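Cahier d'atelier, mercredi, 8 h 40

Kit bimanuel Rallano en prêt, troisième semaine. Le café est prêt avant le logiciel, comme d'habitude.

Repris la tâche « effacer le tableau » du catalogue Gulix. La fiche commerciale promet une surface « rendue à son état d'origine ». J'ai relu deux fois, il n'est pas précisé de quelle origine on parle.

Démarrage : 6 minutes entre l'interrupteur et le premier mouvement utile. Le manuel dit « quasi immédiat ». Le bras gauche s'est mis en position sans discuter, le droit a réclamé une nouvelle prise d'origine, puis une autre, puis s'est déclaré satisfait. Message d'erreur dans l'intervalle : « avertissement 317 ». La table des codes s'arrête à 299. Écrit au support Marras, qui assure la maintenance pour Gulix ; accusé de réception automatique très chaleureux.

Réglages du matin :
- effort de serrage pince droite baissé d'un cran, sinon l'effaceur se met de travers dans les doigts
- pince gauche : approche du bord plus lente, pointe du doigt inférieur à surveiller, elle passe vraiment au ras
- câble du poignet droit : revoir la boucle, il se promène le long du bras dès qu'on tend vers le haut du tableau
- consigne d'appui : gardée telle quelle, on change une chose à la fois (note pour moi-même, qui en change toujours deux)

Essais : 19 passages enregistrés avant midi. Les traits fins ne posent pas de gros souci quand l'appui est bon. Les courbes appuyées au feutre rouge, c'est une autre histoire : la trajectoire par défaut suppose visiblement que les gens écrivent droit. Le module Imby, vendu en option, sait suivre le trait. Il est facturé à part et on comprend vite pourquoi il n'est pas dans la boîte.

Ce qui me plaît malgré tout : la reprise après arrêt d'urgence est propre, les deux bras repartent de leur dernière position sans grand geste théâtral. Le changement de doigts se fait avec une seule clé, fournie, et je sais encore où elle est. La doc française a été traduite par quelqu'un qui n'a jamais vu une pince (« les orteils de préhension », page des consommables), mais les schémas sont bons.

Ce qui me plaît moins : pas de mesure de force exploitable côté utilisateur. On a une jauge à trois couleurs, et le vert couvre à peu près tout ce qui va de l'effleurement à la poussée franche. Pour un kit à ce tarif, j'aurais aimé un chiffre.

À faire avant le retour du prêt : refaire la série avec l'effaceur neuf, demander un devis sans Imby, retrouver qui a pris le feutre noir.

Poste en cours d'essai, bras droit à l'effaceur :

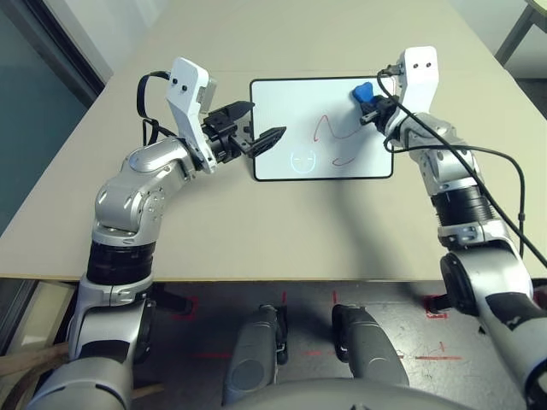 Peut-on se passer du module Imby pour un usage courant ?

Pour des traits simples et un tableau posé à plat, le kit de base suffit, à condition de régler l'appui à la main. Le module devient utile quand les tracés sont courbes ou que leur emplacement change à chaque essai.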